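Etano: marker tracking and grasp planning, gallery

Etano is the software we use at Fernitz to turn hand-held gripper sessions into trajectories a planner can replay. The current release estimates the gripper pose from the cube markers, fills in short gaps and writes the result as a plain text log. The test set now stands at 1,077 sessions, of which 676 pass the replay check without any edits.

Glass table, two grippers. Each tool carries its own marker cube, so the left and right poses are solved separately and joined afterwards. Dark glass is one of the harder surfaces for our depth estimate, and the planner treats the top as a flat plane at a fixed height.

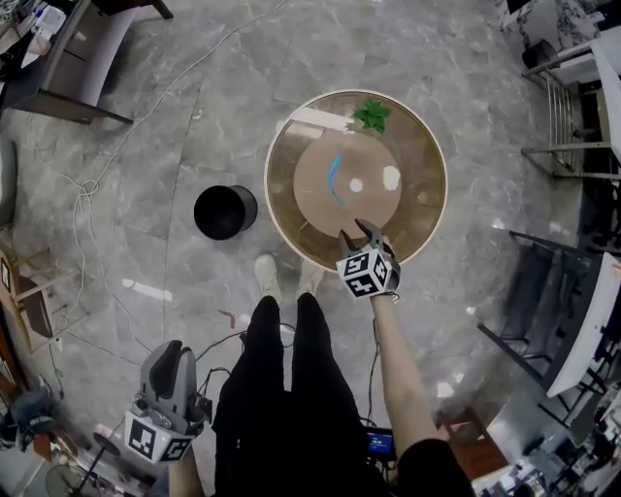

Zineb Mansour asked whether the pose filter could be run at 30 Hz without the smoothing step, as the smoothed output lags on quick wrist turns and her controller overshoots at the end of the reach. Her group at Plarnasent gets better results from raw poses and a limit on joint speed.

Smoothing can be switched off in the settings file from the March release onwards. The gap filler stays on, and any filled samples are flagged in the log so that a controller can skip them. Babita Sachdeva is adding the joint speed limit as an option in the replay tool.

Page updated 25th July.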